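Teguh Chin has run the staff kitchen at Pandotix in Coritville long enough to remember when it fed 200 people. These days it is 358, on three floors, and he still knows a surprising number of them by how they take their coffee.

"I was dead against the arm, I'll admit it," he tells me, pouring us both a cup and hunting about for the biscuits. "I thought, well, that's me finished, isn't it? But my hours are the same as they were in October. What's changed is what I do with them."

What he does now, mostly, is cook and talk to people. The fetching and clearing of drinks at the counter is slowly going over to the robot, and Teguh has a good deal to say about how it goes about it.

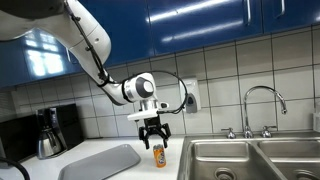 The arm above a Fanta can, beside the kitchen sink.

"Cans it likes," he says. "Mugs we're still discussing! The handles are never where it wants them." He has learnt to leave the counter tidier than he used to - a habit his wife, he says, would dearly like him to bring home.

Not everyone has come round. Two of the morning team asked to move to the Selent site, where things are still done by hand, and he misses them. "They were good company. You can't chat to it while you're drying up, and I do like a chat."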